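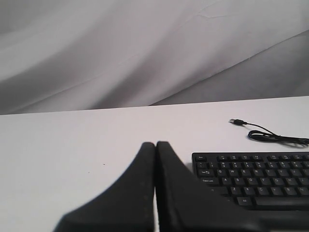 Wrist view with the fingers nearly closed, keyboard and USB cable over on the right.

How I set up a table before a recording run

I've done nearly 200 runs on the Hullum bench now, and most of the bad ones went wrong before the arm moved at all. So this is my routine, more or less in the order I do it.

Start with the background. I like a plain cloth behind a plain white table. Creases are fine, but don't re-hang the cloth halfway through a batch — pick a drape and live with it until you've finished.

Next, wipe down the table and the finger pads. Dust shows up far more than you'd think when the camera sits that close to the gripper! Use a dry cloth, with the arm stopped and the stop button pressed in, please.

Now put your objects out. Cables are the fiddly bit. I coil the slack loosely and leave the plug end clear, so the fingers have something sensible to go for. Check where the tail goes too, as a lead hanging over the side can snag on the arm (I lost a whole afternoon at Dunwood that way).

Then look through the wrist camera before you record anything. Both fingertips should be in view. They'll be a bit blurry and they'll hide part of whatever is behind them, and that's normal. Don't shuffle things about just to get a prettier picture.

Do one slow pass at low speed with your hand on the stop button. We follow the Tristumton house rules, where no one reaches over the table while the arm is live, not even to nudge a keyboard.

Last of all, write the run number in the log before you press record. I was on 218 when I skipped this and spent the next morning matching files to notes — never again. If you change anything on the table, even a cable, give it a new number.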